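3.2 Serving vessels and self-reported portion size

Participants were recruited through the staff canteen at Cokport and completed a food diary over 18 days. The final sample comprised 94 adults, each of whom recorded breakfast and one other meal per day. Entries were made on paper at the time of eating and transcribed by two coders working separately. Where the coders disagreed by more than one portion category, the entry was returned to the participant for correction.

Vessel shape was recorded for every entry, following the scheme in Pettigrew. The scheme separates plates, shallow bowls, deep bowls and cups, and treats rim diameter as a separate variable. Color was recorded but not entered into the main model - earlier work on color contrast between food and vessel has given mixed results, and our diary entries did not record food color in enough detail to test it. Fill level was coded as the share of the vessel's depth taken up by food before eating.

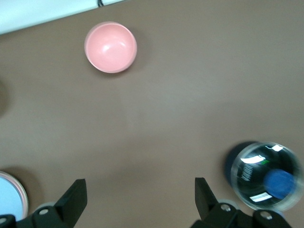
Figure 2. Round pink bowl with a lighter rim, empty, seen from above.

Leena Rantala, commenting on an earlier draft, objected that fill level and rim diameter cannot be treated as independent, given that people who own wide bowls tend to fill them less. We accept the point in part. The correlation between the two variables was weak for breakfast entries but clearly present for evening meals, and the evening model was therefore refitted with an interaction term. The direction of the main effect did not change.

A second concern is rounding. Participants who estimated weight in grams favored multiples of 50, and this was more marked for cereals than for soups. Following Keskinen, we replaced weights with portion categories in all analyses reported below. Entries with no vessel recorded - 108 in total - were left out of the vessel models and kept in the energy intake totals given in Section 3.3.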